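Filtby Brings Back the Long Road

The second game from the small studio Aigner opens with a locked gate and a woman who will not say why it is locked. Players of the first Tadthorpe will know the gate. They spent most of that game on the other side of it.

Tadthorpe: Filtby is a turn-based role-playing game for PC, due in March, with console versions planned for later. It picks up nine years after the original and moves the action from the walled town to the farming country around it. The party is smaller this time, four characters at most, and the random battles are gone. Enemies walk the roads in plain view, and most of them can be avoided by a player who is willing to take the long way.

"People told us they liked the town and got tired of the fights," says director Vinzenz Oberholzer. "So we made fewer fights and spent longer on each one."

The combat system is built on what the studio calls debts. A character can borrow a turn from later in the battle and act twice now, but the turn has to be paid back, and enemies can see when it is due. In the build I played, a bandit captain waited three rounds for my healer's debt to come up and then sent everyone at her. I lost that fight, reloaded, and lost it again by being too careful.

Lead writer Yolanda Mbeki joined after the first game shipped. Her script runs to 256 separate conversations, and up to 2,000 lines change depending on which crops the player chose to save in the opening chapter. She kept a paper ledger of them for the first year and gave it up when she found two characters mourning the same horse. 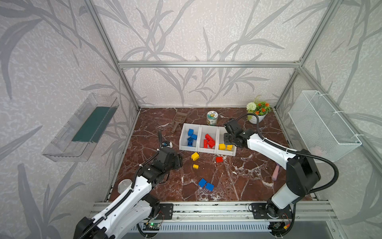
A robot arm with an open gripper over a marble-patterned surface.

The crop choice sounds minor and is not presented as a big decision. It comes up in a short talk with a miller, between a tutorial on healing items and a card game. By the third chapter I was paying double for bread in one village and could not enter the inn at another. Mbeki says the team argued about adding a warning and left it out.

Music is again by Osaze Shehu, who has replaced the harpsichord of the first score with a small brass group. The battle theme is slower than is usual for the genre. It gains one instrument for every open debt, so a player who borrows heavily will hear the full band.

There are rough spots. The map screen takes too long to open, and the inventory still sorts by the order in which items were found. Damian Kuster, who runs the interface team, says both are being worked on. The card game, Goltitz, has a rule about matching suits that I never understood, and the in-game guide to it stops after 2 pages.

Saves from the first Tadthorpe can be imported. The main effect is on the woman at the gate, who has a different name and a different temper depending on how that game ended. Without a save, she asks three questions and works it out from the answers. I answered badly and she left me standing there until nightfall.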